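Chez Tomeo, une porte ouverte sur la robotique

L'atelier Tomeo a ouvert ses locaux au public en mars 2018, le temps d'un après-midi. La responsable des démonstrations nous a reçus avant l'arrivée du premier groupe. Elle a préféré que son nom ne figure pas dans l'article.

Tomeo met au point des pinces tenues à la main, qui servent à enregistrer des gestes qu'un bras reproduira plus tard. « On commence toujours par le geste humain, explique-t-elle. Le bras vient après, et parfois longtemps après. »

La visite dure 30 minutes. Elle débute à la table de démonstration, où un membre de l'équipe présente l'outil et le marqueur carré noir et blanc fixé dessus. « Les gens posent d'abord des questions sur ce carré. Il sert à repérer la position de la pince. Ensuite ils veulent savoir combien ça pèse. » Réponse : 920 grammes — trop, selon elle, pour une journée entière de travail.

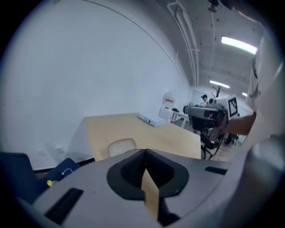

Des gestes par milliers

Pour le projet Prillenon, consacré au rangement de petits objets, l'équipe s'était fixé un objectif de 3 000 gestes enregistrés. Elle en a 1 999 à ce jour. « Il y a des semaines où l'on jette la moitié de ce qu'on a fait. Un câble accroche, la main part trop vite, et il faut reprendre. »

Les visiteurs peuvent essayer la pince eux-mêmes. Les enfants s'en sortent plutôt bien, dit-elle, les adultes serrent trop fort. Leurs essais ne sont pas conservés.

À la question des emplois, qui revient à chaque visite, elle répond sans détour : « Je ne sais pas ce que feront nos clients de ces machines dans dix ans. Aujourd'hui, elles rangent des boîtes, et lentement. »

Une seconde ouverture est prévue en avril, sur inscription à l'accueil de Tomeo.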